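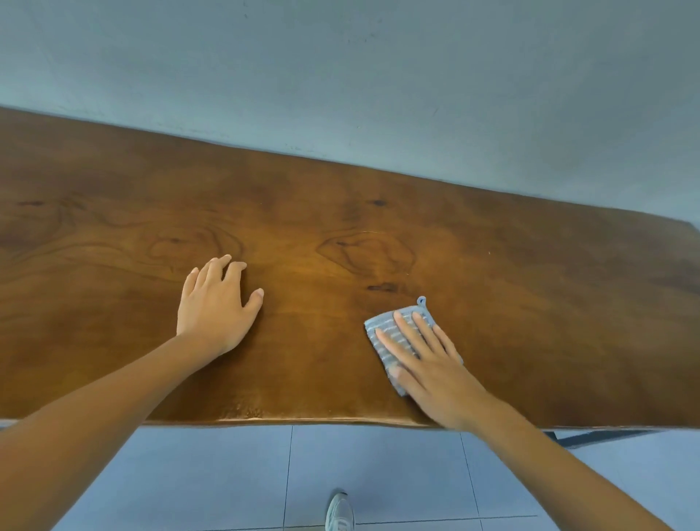
A wooden tabletop with a smooth, lightly glossy finish. The wavy lines, arches and small dark knots are all part of the grain.

What the Lines in a Wooden Table Mean

Wood grain is the pattern seen on the surface of a piece of wood. It is not painted on. It formed inside a tree while the tree was alive, and it became visible when the trunk was sawn into boards.

How a tree makes lines

A tree trunk grows wider by adding new wood just under the bark. In places with a warm season and a cold season, the tree adds one layer each year. The wood made in spring grows fast and is often pale. The wood made later in the summer grows slowly and is often darker and harder. In winter, growth stops.

One pale band and one dark band together make a growth ring. On the end of a cut log, the rings look like circles, one inside the other. A log with 32 rings came from a part of the trunk that grew for 32 years.

Why a board does not show circles

A board is cut along the length of the trunk, so the saw passes through the rings from the side. The pattern depends on where the cut is made.

A cut through the middle of the log gives lines that are nearly straight. A cut closer to the outside of the log gives tall, pointed arches. Woodworkers call this cathedral grain, after the shape of windows in large churches. The table in the picture has arches of this kind near the middle.

Oval rings appear where the layers of wood bulge up or dip down and the saw slices through the bulge. The same thing happens when an onion is cut near its side. The layers are curved, the cut is flat, and the result is a set of ovals.

Trunks are rarely perfect cylinders. They bend, lean and swell around branches, and the layers inside bend with them. Wavy or looping lines in a board record those bends. The word for a decorative pattern of this type is figure.

What a knot is

A knot is the base of a branch. A branch begins near the center of the trunk and points outward. As the trunk gets wider, new layers wrap around the branch and bury the lowest part of it. When the board is cut, the buried part shows up as a spot, usually darker than the wood around it.

The shape of a knot depends on the angle of the cut:
- Cut straight across the branch, the knot is round.
- Cut at a slant, the knot is oval.
- Cut along the branch, the knot is long and narrow.

The grain lines near a knot curve around it, much as water in a stream curves around a stone. Knots are harder than the wood beside them and can be difficult to saw.

The clear layer on top

Bare wood contains very small tubes. In the living tree they carried water up from the roots. In a tabletop they can soak up spilled milk or juice and leave a stain.

To prevent this, furniture makers cover the wood with a finish. Varnish is one kind. It is brushed or sprayed on as a liquid and hardens into a thin, clear coat. A finish also makes the grain look deeper in color, and it changes the way light leaves the surface. Rough wood scatters light in every direction and looks dull. A smooth coat sends more of the light off in one direction, so a bright patch appears. The patch moves when the viewer moves.

The front edge of a table often wears faster than the middle. Sleeves, wrists and chairs rub against it day after day. The finish gets thinner there, and pale or scuffed spots can develop. The edge of this tabletop has some.

Try it: make a grain rubbing

You will need a sheet of thin paper, a wax crayon with the wrapper removed, and a piece of rough, unfinished wood. A varnished table does not work well, as the coat fills the small ridges.

1. Lay the paper on the wood.
2. Hold the paper still with one hand, fingers spread.
3. Rub the side of the crayon lightly over the paper, always in the same direction.
4. Look for straight lines, arches and ovals. Label each one.
5. Repeat on the end of the board, where the rings were cut across, and compare the two sheets.

Watch for splinters - ask an adult to check the wood first.

Words to know

Figure: a decorative pattern in wood.
Finish: a protective coat on the surface.
Grain: the direction and pattern of the wood fibers.
Growth ring: the wood a tree adds in one growing season.
Knot: the base of a branch enclosed in the trunk.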